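About Us

Jenwood Kitchen Supplies began with a stand mixer that wouldn't stand. It had belonged to an aunt in Stornard, it had lost one of its rubber feet, and it walked along the worktop every time it was asked to knead anything heavier than a sponge batter. We rang round for a new foot and were told, quite kindly, that it would be cheaper to buy a new mixer. We didn't want a new mixer, we wanted a foot! In the end we found one in a box of odds and ends at the back of a hardware shop, and because the shopkeeper wouldn't split the box we came home with the lot.

That box is more or less how we got into the trade. Friends started asking whether we had a blender seal, or a lid for a slow cooker, or the little plastic bit that holds the whisk in, and surprisingly often we did. Before long there were shelves in the spare room and then shelves on the landing, and when the airing cupboard filled up with pressure cooker gaskets we took the hint and rented our first shop, just off the market square in Stornard.

These days we keep more than 4,000 different parts and small tools, and we look after machines of all ages, from food processors bought last Christmas to hand whisks that somebody's grandmother was given as a wedding present. We sell new things too, of course. Our own range of mixing bowls, rolling pins and baking tins goes under the name Dzene, and we're very fond of it. There are 171 items in the range at the moment, and each of them has been used in our own kitchens for a good few months before it goes on the shelf (the pie dishes took the longest, and we all ate a great deal of pie that February).

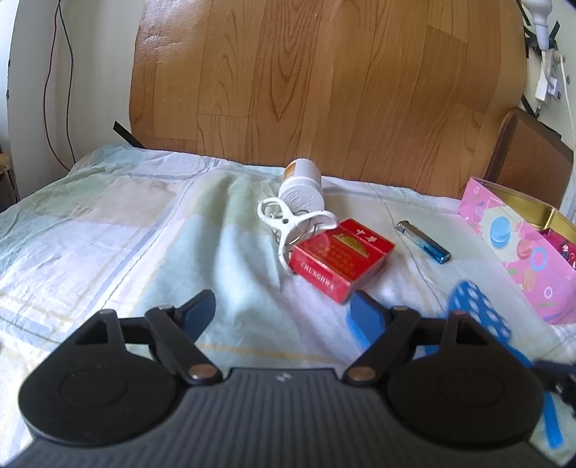
A patchwork-print sheet in soft green, light blue and cream.

Our second shop is in Ferkosness, a bit further up the coast, and it has the workshop upstairs. If you bring us a mixer that has gone quiet or a toaster that only does one side, we'll have a look at it and ring you with a price before we touch anything. Looking is free. Some things can't be mended, and we'll say so, and if you'd like us to we will keep the old machine for parts so that at least its knobs go on to a useful life. Last year the workshop sent 645 machines back to their owners, and a fair few of those came with a cake when the owner popped in to say thank you, which we would like to make clear is not compulsory but is very much noticed.

We also run evening classes in the room behind the Stornard shop, starting at half past six. There is bread, there is pastry, there is a knife sharpening evening which always fills up first, and in the colder months there is jam and marmalade for as long as the oranges last. You don't need to bring anything except an apron, and if you forget that we have a drawer full of them. Beginners are as welcome as anybody. Classes are kept small so that everyone gets a proper go with the dough, and you take home whatever you make.

People sometimes ask if we'll ever open a shop in a bigger town. Perhaps we will one day, but we like knowing our customers, and we like it when somebody comes in holding a broken bit of plastic and says "you'll know what this is". Usually we do. When we don't, it goes on the board by the till and everyone who comes in has a guess.

If you can't get to either shop, write to us or give us a ring. Tell us the make of your machine and the number on the plate underneath, if you can read it, and if you can't, a photo of the whole thing will generally do. Small parts go out by ordinary post on the day you order them, as long as you catch us before three in the afternoon. The kettle is on in both shops, and there's a chair by the window in Ferkosness if you fancy a sit down while you wait.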